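Keeping Home Baking Fresh (and Getting It There in One Piece!)

Print this page
E-mail this page to a friend

Sunday, March 3, 2024

I posted 17 tins of baking last year and I've finally got the hang of it! Sturdy biscuits travel best — Anzacs, gingernuts, plain shortbread. Leave the jam drops for people who live close enough to visit.

Let everything cool right through on the rack before it goes near a tin. I give mine a good two hours, longer if it's muggy. Then line the tin with baking paper and stand the biscuits on their edges like records in a crate. They hardly ever snap that way, I love it!
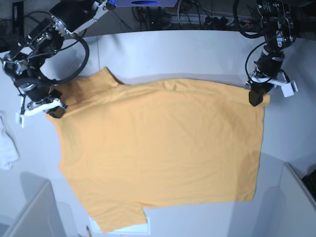

Keep soft and crisp ones apart or the whole lot goes soft. Same goes for anything with peppermint in it, which will flavour its neighbours in a day (ask me about the minty cheese straws). If you've only got the one tin, wrap each kind in its own little parcel.

Fill the gaps with scrunched baking paper until nothing rattles when you give it a shake. Slices are best sent uncut, in one slab, with a note telling them to get the knife out!

Anneliese Kröger wrote in to say she freezes her shortbread dough in logs and bakes it the night before posting. Tried it, brilliant. Cut the rounds straight from the freezer, 23 minutes in a slow oven, and they keep their edges beautifully. Mine needed turning halfway, but my oven has always been hotter at the back.

Print this page | E-mail this page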